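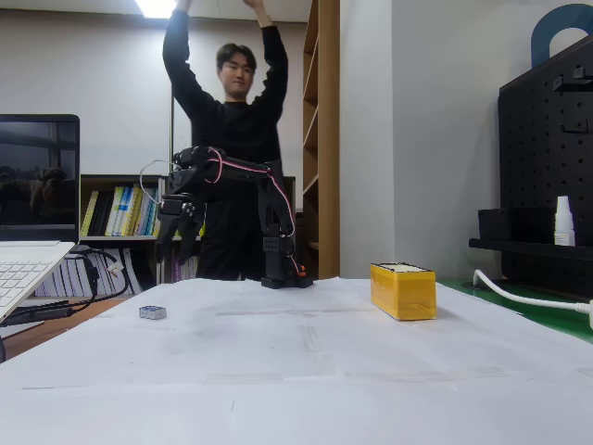 tollgate_ray replied: I'd leave the shoulders out of it until you know how long you're sitting. I had the same neck pain for most of a winter and stretching did nothing for me. What helped was raising the screen and getting up more.

fennel26 wrote:
Fair question, I should have given more detail. I do invoice entry for a freight office in Clirnthorpe. Two screens, one chair that doesn't go up far enough, and a phone I hold with my shoulder more than I should. The pain is on the right side, from the base of the skull down to the shoulder blade. It starts by mid-morning and is worst by 3. Weekends it mostly goes away.

tollgate_ray wrote:
Then it's the desk. Get a headset for the phone first. That costs less than a chair and you can ask for it tomorrow.

marlow_b wrote:
Disagree that stretching does nothing. I've done an overhead reach and a doorway stretch every day since June and my neck is better than it has been in years. I changed nothing else. Same desk, same chair, same screens. I think it depends on the person.

tollgate_ray wrote:
It might. But you can't tell someone with a phone wedged under their ear eight hours a day that a doorway stretch is going to fix it.

marlow_b wrote:
I didn't say fix. I said it helped me.

oslo_kettle wrote:
You're both right as far as it goes. Here is what I was given when I had this. I worked at Merkov, in the billing department, and they sent a person around to look at how we all sat. The notes below are what I typed up afterward for the others on my floor, so some of it may not apply to you.

1. Screen height
The top of the screen should be level with your eyes or a little lower. Mine was far too low. I put it on two reams of paper and left it like that for a year. If you wear bifocals, go lower, or you'll be tipping your head back all day to read.

2. Reading from paper
Don't lay pages flat on the desk and look down at them while you type. Use a slanted holder between the keyboard and the screen. This was the biggest change for me, more than the chair. If you have to spread pages out, stand up to do it and then sit back down to type.
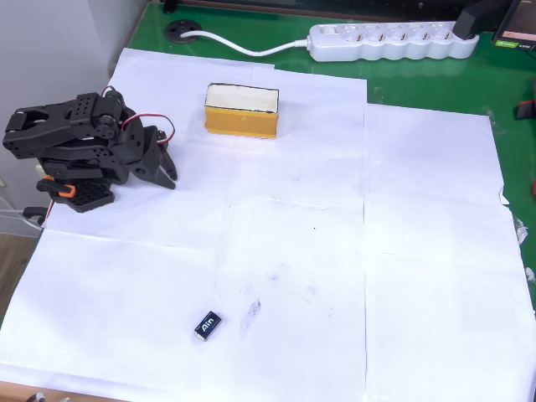 3. Breaks
Get up every 28 minutes. I don't know why she picked that number and I didn't ask. Stand, reach up with both arms, let them down slowly, turn your head each way, sit back down. It takes less than a minute.

4. Chair
Feet flat, hips a little higher than knees. If the chair won't go up, a firm cushion will do. If it goes up and your feet come off the floor, use a footrest or a box.

fennel26 wrote:
Number 2 is me exactly. All our invoices come in on paper and I have them flat to the left of the keyboard. I never thought about it because the pain is on the right.

oslo_kettle wrote:
Mine was on the opposite side too. I was told the far side does the work of holding your head over. I'm not a doctor, so take that for what it is.

quillback wrote:
I'd be careful with the cushion advice. I used a soft one and my lower back got worse. Also, please see somebody if you get numbness or tingling down the arm. I waited on mine and I wish I hadn't.

fennel26 wrote:
No numbness so far. What paper holder do people use? The office will order from the Skorkside catalog or the Calado one, nothing else.

oslo_kettle wrote:
I had the Calado. It's fine for single sheets but it tips if you put a thick stack on it. What I ended up doing was keeping only the pages for that hour on the holder and the rest off to the side, spread out so I could see the top line of each one.

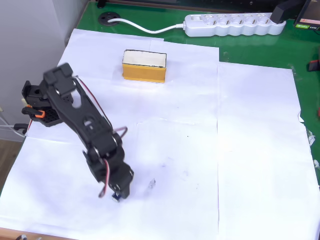
Then I'd swap them over when I got up for the break. It made me stand up, too, so I quit using the timer after the first month.

tollgate_ray wrote:
Skorkside has one with a clip at the bottom that takes a thick stack. Heavier, and it takes up more room. I'd still get the headset first.

marlow_b wrote:
Agree with Ray on the headset.

fennel26 wrote:
Okay. I've put in for the headset and the Skorkside holder. Screen is up on a box as of this morning and I'll try the breaks. Will post again when I've had a couple of weeks with it.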